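Category: Local News / Buildings and Rooms

Shared workroom in Fleltasmont opens again with new table rules

The shared workroom at the Oshima building in Fleltasmont is open again from September, after a summer in which the walls were painted and the tables were repaired. The room is used for small practical work of many kinds, and bookings are already accepted at the front desk.

The work on the room took longer than was planned. The paint needed two coats on the side that faces the street, and the painters had to wait between them during the humid weeks. After this the tables were brought back one by one, and each was made level before it got its place. Several of them used to rock when a person leaned on the corner, and this was the complaint the building office heard most often.

"A table that moves is a small problem until you do fine work on it," said Warrick Hoani, who manages the building. "Then it is the only problem you think about. I am glad that we did the legs first and the color of the walls second."

The new rules are mostly about the tabletops. Users are asked to put a mat under anything that can scratch, to keep liquids on a tray, and to wipe the surface before they leave. Glue must be used only at the table next to the sink. Heavy items may stay in the room overnight if the desk has been told before 5 p.m., but they must not be left in the way of the door.
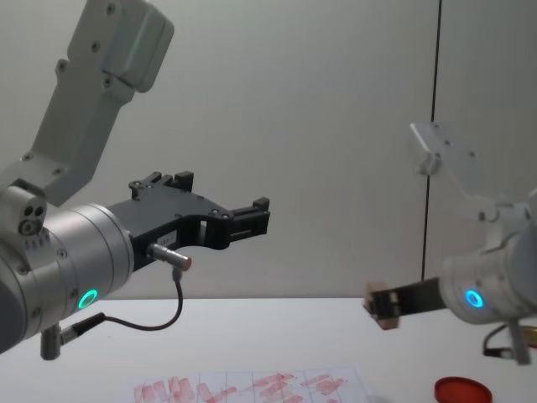 Can people who live outside Fleltasmont book a table?

Anyone may book, and the price is the same for residents and for visitors. New users must first come for a short introduction, in which they learn where to find the mats, how the lights work and what to do with waste.

The introduction is given by Natsumi Mizuno, who has worked at the front desk for many years and who also wrote the new rules. She told us that the earlier list was three pages long and that most people signed it without reading it. Her new list fits on one sheet. She took out everything about the old kiln, which left the building a long time ago, and she made the part about cleaning larger.

A table for a half day costs 29 dollars. The cost of the painting and the repairs was paid from the building's own budget, with a gift of 400 dollars from Vusard, a paint shop on the same street. The shop also gave advice on the type of paint. Sadao Kubo, the owner, recommended a finish that can be washed, as the previous one kept every mark.

Not every user is satisfied. Tomomi Wada, who binds books and has rented a table in the room before, would like later hours in the evening. At present the room closes at 8 p.m. "I finish my job at six, then I eat, then I travel," she said. "When I have taken out my paper and my thread, it is almost time to put them back." Mr. Hoani answered that later hours are possible if enough people ask for them, and that a list for signatures lies at the desk.

There is also the question of storage. The shelves in the corridor belong to the building and are open to all users, but they are not locked, and the office does not take responsibility for tools left there. Lockers were discussed in the spring. The cheapest offer was 300 dollars above what the office could spend, so this plan will wait until next year.

Bookings can be made in person or by telephone in the morning. Users who had a fixed time before the summer keep it, but they have to confirm it at the desk before the end of September.

Related items
- Oshima building: side entrance closed for door repair
- How to get a parking permit near the river
- Estavari choir looks for a room to practice
- Library changes its morning hours

Contact the newsroom | Copyright Fleltasmont Local News | Back to top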